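31/08/2024 – notebook, bread and dough bench

Back on the cold proof question, because the last batch bothered me all week and I want it written down before I change three things at once again and lose the thread.

Where I'd got to: the plain white bun dough from the Istedmont recipe card, low protein flour, a bit of sugar, dried yeast, a spoon of neutral oil. I've been making it to 400 g of flour because that fills the small mixer bowl without the dough climbing up the hook. The card says shape straight after mixing and give it one rise. I've never liked that. The flavour is flat and I always feel like I'm rushing the shaping with the dough fighting me the whole way.

So this time I split it. Half went the card's way, one rise on the bench and done. The other half went into the fridge overnight in the tub with the blue lid (the one with the cracked corner, please don't put it in the dishwasher) and got shaped in the morning, still cold. Same flour, same mix, same everything else as far as I could manage it. The kitchen was a fair bit cooler in the morning, so it's not a perfect comparison, but I'm not running a dairy lab.

Notes on the cold half. Lovely to handle! It rolled out smooth with hardly any dusting flour, and the seams pinched shut and stayed shut. It did pick up a slight greyish tinge on the surface where the tub lid hadn't sealed, and I kneaded that back in and lost sight of it. The smell was better too, a bit like yoghurt, in a good way. The bench half smelled of flour and yeast and not much else.

Second rise on the cold half took forever, as you'd expect. I nearly gave up on it twice. I'm going by feel now and not by the clock: pick one up, and if it feels lighter than it looks, it's ready. Poking works as well but leaves a dent if you're early, and the dent steams in and stares at you.

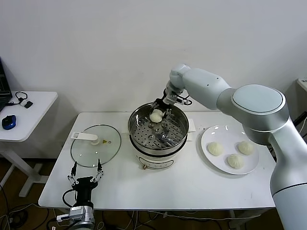
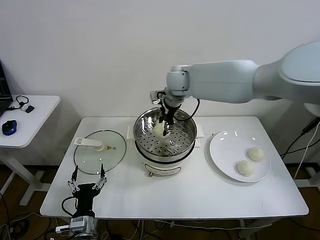
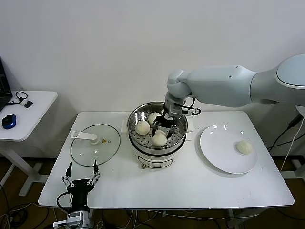 Steam time was 15 minutes for both halves, started from simmering water and not a full boil. Then heat off and the lid left on for 2 minutes before opening it a crack. I know there are people in this building who think the resting bit is superstition. Fine. Every time I've whipped the lid straight off I've had at least one bun go wrinkly on top, and I'm too old to keep testing it.

Results, for what they're worth. The bench half was whiter and a bit taller, very soft, kind of forgettable. Good for filling with something salty, I'd say. The cold half had a tighter crumb, more chew and a skin that peeled off in one sheet when I tried it, and I'd happily eat those plain with butter. They went a touch yellower than the others. I wonder if that's the flour and the long rest together, because the Honkanen bag is a creamier colour to begin with than the Flendska one we used to get.

Which brings me to flour. We're down to the last of the Honkanen and I don't want to switch halfway through this. If whoever does the order could get the same again, please, and not the strong one with the similar label. I made that mistake in August last year and had a whole afternoon of buns you could have played cricket with.

Also the scales. The flat ones are drifting again when they've been on for a while. I put the 1,000 g check weight on at the start and it read spot on, then put it on again after I'd finished weighing out and it was under. Not by a lot, but yeast is such a small number that it matters. I've gone back to the little pocket scale for yeast and salt and I'd suggest everyone does the same until the flat ones get looked at.

Things I haven't sorted out:

Sugar in the cold dough. I suspect it wants a bit less, or a bit less yeast, if it's sitting all night. It was pushing up at the lid by morning.

Baking powder. The Jurkalard leaflet kneads a pinch in just before shaping and swears by it for whiteness. I can usually taste it, but I'll try it on a quarter batch.

Paper squares or oil. I've used both and can't make up my mind. Paper is tidier, but the bottoms go a bit gummy.

Next go is cold proof only, yeast cut back, same flour if it turns up. The leftover dough is in the freezer in a ball, labelled, second shelf. I want to see if it comes back to life, so leave it be.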